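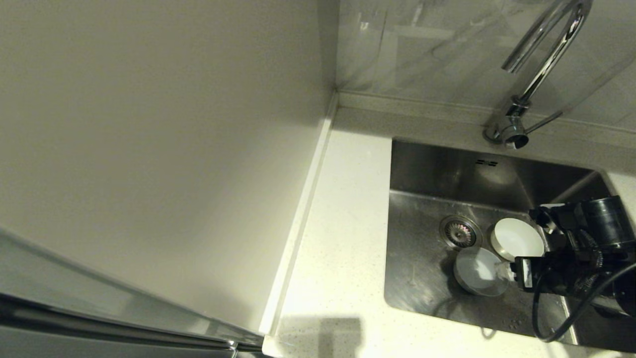
Tustano wrote:

> I'm still not convinced the Hattar was at anchor for the whole of February.
> The port notices give her as waiting for a berth, but on two of the
> passes I've looked at there is a hull of the right length well outside
> the line, over towards the Isance field. Has anyone got anything better
> than I have? My pictures are very coarse and I'd hate to make a fuss over
> a dredger.

Hello Tustano, and hello everyone else,

Thank you for raising it, and please don't worry about making a fuss, that's what the list is for! I've been meaning to write about the Hattar for ages and your message has finally pushed me into it.

I went back through my own notes last night (with a large pot of tea, and it took a good deal longer than I'd planned) and I think you may well be right. Her position signal goes quiet for 53 hours in the middle of February, which on its own means very little – the coverage out there is patchy at the best of times, and plenty of honest ships drop off for a day or so. What bothers me more is that when she comes back she is sitting noticeably higher in the water, going by the draught she reports, and she hadn't been anywhere near a berth as far as the port is concerned.

The other thing is the Zitedska terminal. Their monthly sheet has 573 tonnes of fuel going out by barge with no receiving vessel named. I wouldn't hang anything on that just yet, as those sheets have been wrong before and I've been caught out by them myself, but it does fall in the same stretch of days.

Could you send me the times of your two passes? If either one is inside the gap I'll ask on the other list whether somebody has a sharper view. It would also help to know what length you measured for the hull, and whether you allowed for the wake, which I always forget to do.

All good wishes, and do keep at it,
Isance watcher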